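Teaching Two Arms to Put Away a Screwdriver
Student project report, Nilia Robotics Lab
Frøydis Nordin
2022-12-16

My project this term asked one question: how much does a wrist camera help when two robot arms have to share a small job? The job is tidying. One arm handles a yellow parts bin, the other handles a screwdriver, and the screwdriver should end up in the bin. It sounds easy. It kept me busy for months, and I loved nearly all of it!

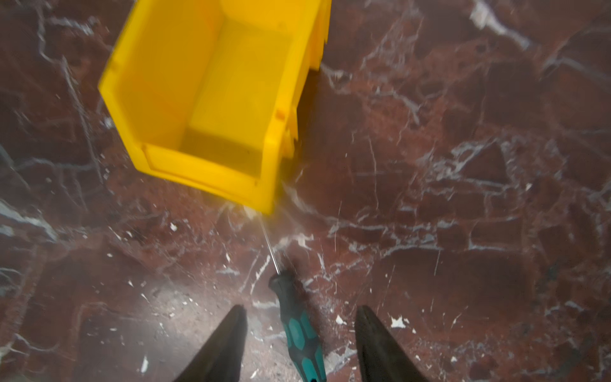
2 min read

I trained the policy by imitation. I drove both arms by hand through the task, recorded every run, and then let a network learn to map camera views to arm motions. In total I collected 366 demonstrations. After throwing out the ones where I dropped something or bumped the arms together, I kept 300 for training.

Each arm had its own small camera near the gripper. For comparison I trained a second version of the policy – same network, same demonstrations – that only got the fixed overhead camera, which I nicknamed Hindix after the folder it saved to. Everything else stayed equal, down to the random seed.

The start of each run was deliberately messy. The bin could be upright or on its side, and the screwdriver could point any way I liked. I also left the marble surface as it was. White veins and specks on dark red stone are a hard background for a thin steel shaft, and I wanted to know if the network could cope with that. (My advisor, Dr. Halvorsen, suggested a plain gray mat in the first week. I was stubborn.)

The part I find most exciting is the handoff of attention between the arms. With the bin tipped over, one arm has to hook a finger into the opening while the other keeps its fingers open and stays out of the way until it is time to go for the handle. There is no rule in the code that says who goes first. The order comes only from the demonstrations.

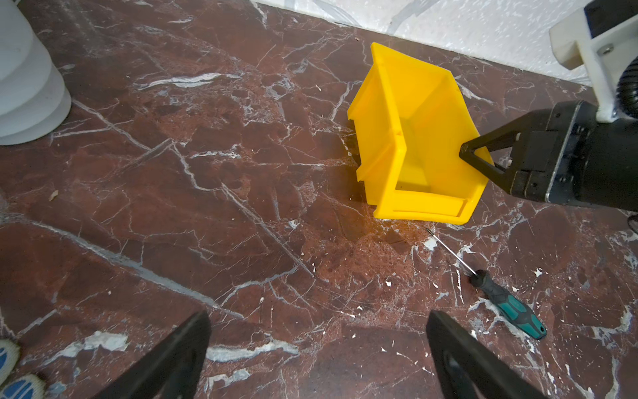 What went wrong at first

My early policies rushed. The screwdriver arm would close its fingers too soon, nudge the handle, and then chase it across the stone. I went back through the recordings and found that I had been doing a tiny pause before each grasp in some runs and skipping it in others. So in January, before the main collection, I had practiced on the old Stirnitz bench with no written routine at all, and those habits stuck. I recorded 17 new runs with a steady approach, swapped them in for the worst of the old ones, and the chasing became much rarer. 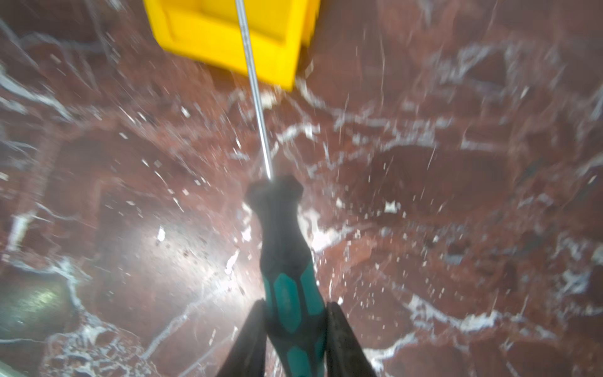
Grasp quality was the result I cared about most, and it is where the wrist view clearly won. The overhead version often reached the right area and then missed by a finger's width. The wrist version lined up on the handle and corrected itself on the way down. Where it chose to hold on also mattered more than I expected. A grip near the lower part of the handle, with the rounded end cap down between the fingers or, as with the clamp here, most of the grip sticking out above them, changes how far the shaft reaches ahead of the gripper. With the shaft already passing across the yellow bin in the camera view, a small turn of the wrist moves the tip a long way, so the policy has to plan for that extra length.

Glare is still a weak point. The stone is glossy, and a bright patch near the handle can wash out the very edge the network is looking for. I tried changing the brightness of the training images at random, which helped a little, and I would like to try a polarizing filter next.

I also want to test other tools. A screwdriver is long and thin, and I have no idea yet how the same policy would treat a roll of tape or a pair of pliers. The recording scripts and my notes on the steady approach are in the lab's shared folder under Nilia, for whoever picks this up next term.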